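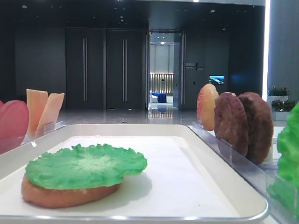 Tray after step two of the build: bottom bun, lettuce. Other pieces still in the acrylic holders.

March, notebook for the Sturcombe entry, burger task. Setup in the hall from 9:40.

Goal for the session was repeatable picks from the holders, not full builds. The build order in the task file is bottom bun, lettuce, patty, cheese, tomato, top bun. Siyabonga Masilela ran the Brarkix console and I kept the log. Code on the machine was the Adis branch, same commit as last session except for the grip force table.

Re-zeroed the tray before anything else. Table had been moved for cleaning and the old offsets put the bun target on the rim. New offsets are in `tray_offsets.yaml`; the old file is kept with `_old` on the end. Do not load the old one.

Lettuce:

- Grip width in the table was set for the patty. Leaf folded at the first close and came out of the slot crooked.
- Opened the grip by 2 mm and slowed the close. Leaf comes out straight now.
- Placement is still biased to the right of the bun. Overhang is acceptable under the rules as long as the leaf rests on the bun, but the next layer gets its height from the middle of the stack, so a leaf that sits too far over gives a low reading.
- Tried correcting in the place pose first. That moved the error but did not shrink it. The spread comes from where the leaf is held, so the fix belongs in the pick pose.
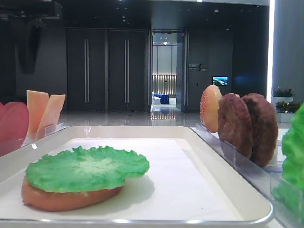

Re-taught the lettuce pick pose with the gripper lower on the leaf and ran the bun and lettuce steps again. Bias is smaller. I did not measure it properly, only compared against the tape mark on the console printout, so treat that as an impression until someone does it with calipers.

Vision notes. The side view has trouble with the clear acrylic. The detector picks up reflections at the base of the holders and calls them cheese. Raising the confidence threshold to 60 percent removed most of the false hits and also lost the tomato slice twice. Left it at 60 and added a region mask along the holder base. The glossy floor behind the table does not matter much, the mask already excludes it.

Siyabonga wants to drop the side view for picking and use the overhead view only. Argument for: slot positions are fixed, so we only need to know whether a slot is occupied. Argument against: from overhead the upright pieces are close to edge-on, and the tomato shows up as a thin oval. We agreed to test both on the same logged data before changing anything.

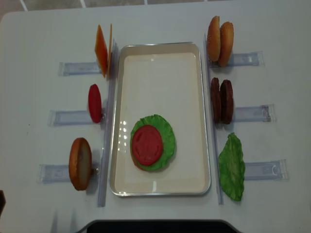
Glare on the tray floor is the other overhead problem. The bright spots saturate and the stack outline gets pulled toward them. Options are to turn the tray, lower the exposure, or put a matte sheet in the tray. The rules do not forbid a sheet but I would like that in writing from Sturcombe first. Lowered the exposure for now. The patties get very dark at that setting and the detector still finds them.

Log for the session is 3023 rows, of which 729 are tagged as pick attempts. Tagging is automatic from gripper state, so aborted closes are in there too. Need to filter before computing any success rate. I have not done that and no rate should be quoted to the Pimentel group until it is done.

Controller fault at 11:15, joint 4 following error, during a move back from the right holder. Cleared on reset and did not come back. Payload setting was still the one for the old gripper fingers. Corrected it and saved to the Brarkix profile.

Open items:

- Filter pick tags (me)
- Offline comparison, side vs. overhead, same rows (Siyabonga)
- Calipers on lettuce offset, with the new pick pose
- Ask Sturcombe about a tray insert
- Cheese: two slices stand close together in their holder, check that the gripper is not dragging the second one
- Spare lettuce leaf has a torn edge, keep it for dry runs only

Packed up at 12:30. Offsets and force table pushed, region mask is still only on the console laptop.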